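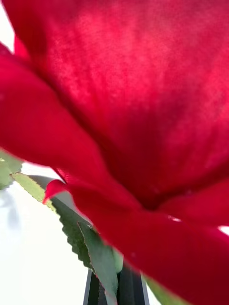
How do I get dust off fabric flowers without wrecking them?

I have a big box of silk-type flowers I use for table arrangements, and they've been sitting on top of a bookcase since June. They're gray with dust and the red ones look the worst. My mother-in-law says to put them under the shower. My sister says never let water near them. I'd like to use them for a dinner on 5th October so I don't have time to replace them all if I mess up. Help?
– Vornumier

Wenceslao Barrientos

Start dry and only move on to water if you have to. I've been doing flowers for our church hall for 20 years, nearly all of them fabric, and most of the dust comes off with a hair dryer on the cool setting. Take them outside or you'll be breathing it for a week. Hold the stem low down, point the bloom away from you and blow from behind the petals. Then go over each one with a soft makeup brush, working from the middle out.

For whatever's left, put a cup of table salt in a paper bag (a pillowcase works too), stick the flower heads in, hold the bag shut around the stems and shake it gently for a couple of minutes. Tap them off upside down over the sink. It sounds silly but the salt comes out a nasty gray color, so it's picking something up! Don't use this on anything with glued-on beads or fake dewdrops. I lost a whole spray of lilies that way.

As for your family argument, you're both a bit right. Cheap red dye runs. I once washed 4 red stems in the same bucket as some white hydrangeas and ended up with pink hydrangeas, which my wife liked more than I did. So test a back petal with a damp cotton swab first. If the swab stays clean, you can wipe the petals with a barely damp cloth.

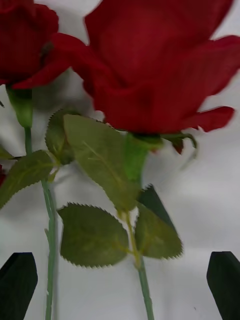 Let them dry hanging head down, well away from a radiator, because the glue that holds the bloom to the stem goes soft with heat. If a petal dries crooked, steam it for a few seconds from the kettle and curl it back with your fingers. And keep them in a closed box next time – the top of a bookcase is the dustiest place in any house.

Irkness

just use the spray from the craft store, takes 2 minutes. you spray till it drips and let it dry. i do mine on newspaper in the garage. don't sit there brushing every petal, life's too short

Pirzada

I'd be a little careful with the spray. I used one on some velvet-type roses and the petals dried stiff and sort of shiny in patches. It was fine on the smooth polyester ones. The salt thing does work, I tried it on 9 stems last weekend and only one head popped off (hot glue and it was back on). Use fine salt though, the coarse kind got stuck down in the middle and I was picking it out with tweezers.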